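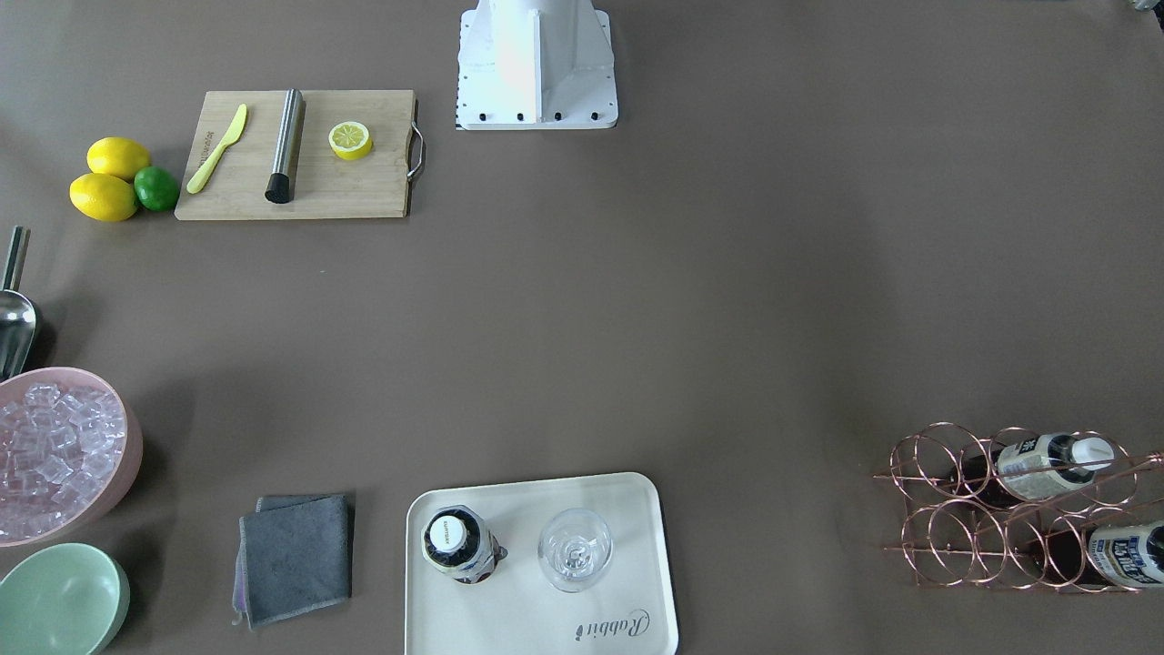
A reader of the first version of this page wrote that a drinks table is too difficult for an open day, and that we should have told people to begin with coloured blocks. Visitors forget blocks in one minute, she wrote also, so she understands the wish for something better, but she has seen a robot push a full glass onto a school director's shoes.

I agree with the second part. I still recommend the drinks table, and I have tried to write the steps so that your glass stays where it is. They come from the open day at Kekana, our training centre, where we showed the arm to visitors from morning until four o'clock.

## Before you start

You need one arm which is already fixed and tested, a table with a plain covering, and two people. One person runs the arm. The other speaks with the visitors and does nothing else. We tried in the first hour to do both with one person, and it went badly: the operator answered a question about salaries and started the wrong programme.

Choose three tasks at most. Ours were:

1. Move one lemon to the cutting board.
2. Take ice with the scoop and put it in a bowl.
3. Fold the cloth.

Please notice that there is no pouring. Pouring is what all visitors ask for. We practised it at Sarska, where our workshop is, and it was good on most days, but "most days" is not enough when small children stand in the first row. If you want bottles and a glass on the table for the look of it, keep them closed and keep them out of the path of the arm.

## Setting the table

Begin with the base of the arm and measure everything from there. Put the things for your tasks near the edges of the table, so that the middle is free for movement. The arm should never have to pass over glass.

Fruit is easier than it looks. Buy firm lemons, and buy more than you need, as they become soft after a day of gripping. For cutting, we had a plastic knife which the human presenter used, never the arm. Cut the half lemon in the morning and change it at lunch.

When all is in its place, mark the corners of the board and the tray with small pieces of tape, in a colour near to the colour of the table. Somebody will move the board. With the tape you put it back in ten seconds and you don't have to teach the positions again.

Save the positions under a name that you will recognise under stress. Mine was called Letemon, from a typing mistake on the first evening, and in the end I was glad of it, as no other file on the computer had a similar name.

## The scoop

The scoop gave us more work than all the other things together, so I give it its own part. 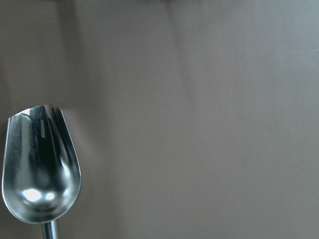
*Polished steel scoop, handle down.*

Shiny metal is hard for a camera. The bowl of the scoop behaves like a mirror and takes in the dark and light parts of the room, and those change when people walk by. At Sarska we had taught the task with the blinds closed. At Kekana there were windows on two sides, and in the first rehearsal the arm missed the handle again and again.

What helped:

- Teach the task again in the room where you will show it, at the same time of day. We did it on Thursday between two and three.
- Let the arm look for the handle and not for the bowl. The handle is narrow and straight, and its shape is simple also when the light is bad.
- Ask visitors to stay one metre back from the table. It is for safety, but the reflections also become calmer.
- Keep a dull plastic scoop in a box under the table. If the steel one fails three times, change it without a speech.

Check the ice every quarter of an hour. Melted ice sticks together, and then the scoop comes up with one big piece or with nothing.

## Running the demonstration

One full round of the three tasks took 92 seconds. I advise you not to go under this. We had a faster version and the visitors stepped back from it, and they asked fewer questions.

Say what the arm will do before it starts, then be quiet while it moves. Between the rounds, invite one visitor to put the lemon in a new position inside the tape. It is the best moment of the whole thing – people trust it much more when they have put the lemon there with their own hand.

When the arm makes an error, the operator says "stop", presses stop and puts the object back by hand. We agreed on this sentence for the speaker: "It did not find the handle, we will let it look again."

## Numbers, for planning

We had 264 visitors and had printed 295 leaflets, and a few more would have been welcome, as teachers take several. The whole day cost us 2517 euros, and the largest part of this was the transport of the arm with Cumar. Order the transport early. They need the weight of the arm together with its base plate, and we had given only the weight of the arm, so the first van came without a lift at the back.

## Packing up

Cut the power, then clean. Lemon juice goes into the joints of the fingers and becomes sticky during the night. Wipe them with a damp cloth and dry them well, and throw away all the fruit that the arm has touched.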